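May, still up, 11 at night

Okay so the closet clear-out has begun and I am wiped out. I told Theda I'd have it finished before she gets here with the van, and I have managed one shelf and half a rail. One shelf! The trouble is I keep stopping to read things. I found the menu from the place in Pliditz where Aurelio Gallegos made his speech and knocked over the bread, and then of course I had to sit on the floor and go through the whole shoebox.

The moving money is worse than I hoped. Sindier want 1,426 for the truck and two guys, and the other quote was 1,300 but they don't do stairs (we have so many stairs). I keep thinking if I get rid of 200 dollars' worth of junk I'll feel better about it, but who is going to pay me for a bread machine with no paddle? Theda says her cousin might. I doubt it.

Anyway, denim. I own far too much of it and I wear the same pair every single day. The rule I made over coffee is that if I didn't put it on last summer it goes in the bag, and I've already broken the rule twice.

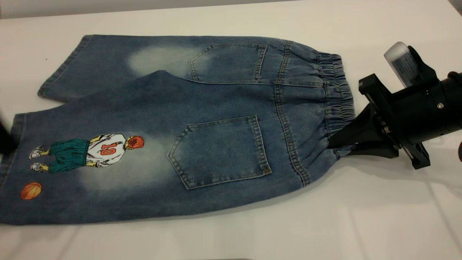
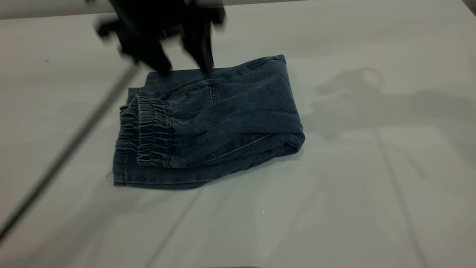 Blue denim, my great weakness.

What's left for tomorrow

Coats, then the awful drawer under the bed. I'm a little scared of the drawer. Last time I opened it I found 6 phone chargers and a birthday card I never mailed to Aunt Morelli, already signed and everything, so I suppose I should mail it now and blame the post office.

I also have to call the Jikow people about the keys. The woman there was so nice on the phone, but she talks very fast and I wrote down a number that's one digit short. I'll try her after breakfast.

Supper was toast. I ate it standing up at the window and watched the neighbor's cat yell at a pigeon for a good ten minutes, and it was the nicest part of the day! I'm going to miss that window. The new kitchen looks out on a wall, a nice enough wall, brick, with some ivy on it.

My back hurts. Bath, then bed, and the shoebox stays shut.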